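Two arms, one table, and a lot of small failures

Maeve Kavanagh talks fast when the subject is mistakes. Give her half a chance and she will pull up a plot of everything her robots dropped in August, and she'll be grinning while she does it.

"People want to see the good runs," she says. "I get it, I like them too! But the good runs taught us very little after a while. The method only started working when we went looking for the moments where it nearly went wrong."

The method is called Ivotard, and the idea is easy to state. A person guides two robot arms through a task and the robots learn from the recording. So far, so familiar. What Kavanagh and her colleague Florante Maglaya added is a second kind of recording, which they call a rescue. The trained robot runs on its own until it gets into trouble -- a bad grip, a part sitting crooked -- and a person takes over from that exact spot and fixes it. Only the fix is kept.

"A rescue can be four seconds long," Maglaya says. "You nudge the wrist, you close the fingers again, you let go. When I first saw how short they were I thought, there's no way this is enough data to change anything."

It was enough. The team began with 2000 full demonstrations and a policy that was decent on easy days. They then collected 396 rescues and trained again. On the same set of 300 test trials, the failures fell by half.

"I ran it again that night because I didn't believe it," Kavanagh says. "And then I called Florante, and he didn't believe it either, so he ran it again in the morning."

The part of the work she most enjoys showing is a placing task, where one arm has to press a yellow ring-shaped puck onto a small tile. The table is covered in brown paper and shared with props from other tasks, among them a green bowl, a steel scoop, a mug tree and a tray with two wine glasses on their sides.
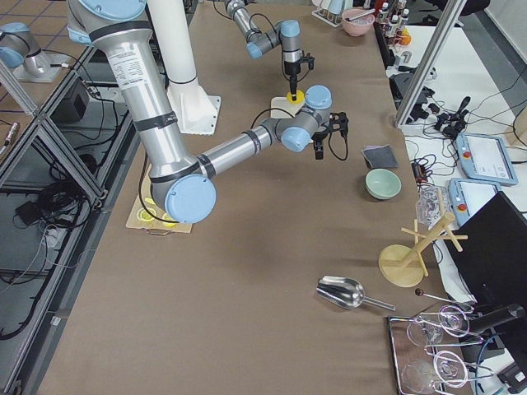
Why pressing is hard

Picking things up gets most of the attention in this field, and Maglaya thinks that's a shame. Pressing is where his heart is.

"When you press a part down, the camera stops helping you," he says. "The gripper is in the way, and the last little bit of motion is too small to see well. A person just feels it. So in a rescue, we're recording somebody feeling it. I love that!"

Jonalyn Lacson, a student in the group, gave most of the rescues herself. She found that her timing mattered more than her skill. If she stepped in too early, the robot learned to be fussy and kept adjusting parts that were fine. If she waited until the puck had tipped over, the fix was so long that it looked like a whole new task.

"There's a sweet spot, and I can't fully explain it," Lacson says. "You sort of wince, and that's when you take over."

They are now trying to measure the wince, so to speak. Lacson is comparing her own takeovers with those of Reynaldo Lumbao, who came to the project later and tends to wait longer. Early signs are that a mix of the two works better than either alone, though Kavanagh wants more trials before she'll put that in a paper.

She is careful about the limits, too. Glassware is still tough. So is anything the two arms have to hold together, where a rescue on one side can upset the other. And all the results so far come from one table.

"Moving it to a different room could break it," she says. "I kind of hope it does, a little, so we can see how many rescues it takes to get it back. My guess is not many. Florante's guess is higher, and we have a lunch riding on it."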